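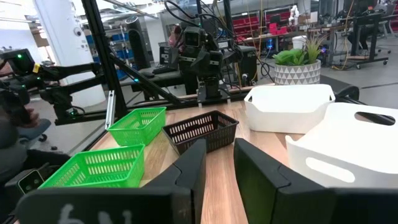
1 min read

Baskets and Bins: Your Questions

Which should I buy, slotted or solid?
Slotted baskets, like the green and brown ones, suit things that need air – onions, potatoes, damp cloths. The white bins are better for small items.

Do the bins have handles?
Yes. The white ones have cutout handles.

How do I wash them?
Warm water and dish soap. Do not use bleach on the colored baskets.

Can I return a basket?
Yes, unused, at the Escombe or Flirkmont store. Bring the receipt.

Do you sell in bulk?
Orders of 117 or more ship from Clukton.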